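SALT, ASH, PAPER: NOTES FOR THE TALK

Speaking copy. Forty minutes with slides, then questions. Slow down. You always finish in twenty-five and then stand there.

Opening

Thank them for coming out. Mention the coffee, which closes before we finish.

Start with the jar. Hold it up and don't say what is in it. Let it go around the front row. By the time it gets back somebody will have opened it, and the smell will do the introduction for me.

What's in the jar: mud from the old evaporation pans at Bostilmont, on the estuary side. It is gray and it smells like an egg with a grudge. For most of two centuries this was the waste product of a business that made white salt for people who lived nowhere near it. I have spent two years trying to make paper with it.

Pause here. Someone usually laughs. If they don't, go on anyway.

Part one: the pans

Keep the history short. The last version of this talk had a section on sluice gates that lost the room, and I like sluice gates.

The points that matter:

The pans were dug on common grazing. The families who had kept geese there were offered work raking salt, on the same ground, for a wage. The company ledger calls this "improvement." I'd like the word to sit on the screen by itself for a moment.

At its height the works had 108 pans. You can still pick most of them out from the sea wall at low tide, if the light is flat. On a bright day you see a marsh, and people with binoculars looking at it.

The rakers were paid by weight, and the scale belonged to the company. I read three pages of the ledger aloud in Jiladura and was told afterward it was the best part, which was hard on the two years of paper. Tonight, read one page. The one with the boots.

(The boots: rakers paid for their own, at the company store, out of wages, and the brine ate them in a season. Then they bought more boots. Do the arithmetic on the slide and leave it up while drinking some water.)

Part two: what came after

The works shut and the ground was sold to Gitis, who put a battery materials plant on the landward third. People nod at this point as if they know where I'm heading. They mostly do. Say it plainly: a new company, the same fence line, another white powder leaving by truck.

Be fair here. The plant employs people, some of whom may be in the room, and they let me walk the boundary ditch with a bucket. They also asked me to wear a hard hat in an open field. I have the hat. Don't do the hat joke unless it's going well.

The plant's discharge is within its permit. The permit runs to 1,982 pages. I requested it, received it, and pulped the first two chapters for the test sheets, so a modest part of the regulatory framework is now hanging on the wall behind you.
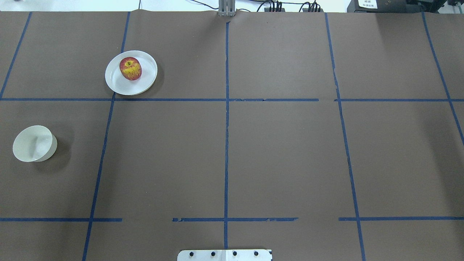
Part three: making the sheets

The method, for anyone who came for the method. Cordgrass is cut in November when it's gone over, chopped, cooked in wood ash lye, rinsed, and beaten. The mud goes in at the beating stage. Too little and you've made ordinary grass paper, which is pleasant and says nothing. Too much and the sheet slides off the mold in one piece and lands on your foot.

I threw out some 200 sheets before one held together. I kept a notebook through this, and the entries get shorter. One whole week reads "no."

What finally worked was leaving the pulp alone. I had been stirring it like a person who wanted to be seen stirring. A retired papermaker at the Limsakul workshop looked into the vat, told me to go for lunch, and was right. The grass settled, the mud settled into the grass, and the sheet came up whole.

Pass around samples now. Ask people to touch them, and warn them about pale clothing.

Things to point out while the samples are moving:

The salt never fully leaves. In damp weather the sheets go limp and sweat a little. In dry weather they grow a white bloom along the edges. The gallery has asked more than once whether this can be stopped. I've said I'm looking into it. I am not looking into it.

The sheets from the landward side are a shade greener. I don't know why. I have a theory and no laboratory, so I'll keep calling it a shade of green until someone with a laboratory is kind to me.

They take ink badly. I printed the boots page on one and the letters crept outward for a month. It can still be read if you already know what it says.

Part four: what the work is for

This is the part where I used to say "interrogate." Don't say "interrogate."

Say this instead. A landscape that has been used hard gets written about by the people who used it, on paper made somewhere else. The ledger is rag paper from inland. The permit is office stock. I wanted to see what sort of page the place would make if you asked it, and the page is heavy, stains your hands, and won't stay flat.

I don't think it repairs anything. A woman in Jiladura asked me whether the families got anything from the project, and I gave a long answer with the word "dialogue" in it. The short answer was no. Since then the sheets have gone back to the village hall between shows, and the hall keeps the fee when one is lent out. It's a small fee. They've bought an urn with it.

Closing

End on the slide of the sea wall. Don't explain the slide.

Mention the walk: we meet by the lower gate at 7 a.m., because the tide doesn't care for anyone's weekend. Boots needed. They will notice the boots. Let them.

If there's time for questions

Someone will ask whether the mud is safe. Yes to handle, wash your hands, please don't eat at the vat. I have eaten at the vat.

Someone will ask if the paper is for sale. Some of it. The list is at the desk.

Someone will make a statement about lithium that lasts four minutes. Nod, thank them, take the next hand on the left.

Get the jar back before leaving. Last time I had to drive to the estuary for another one.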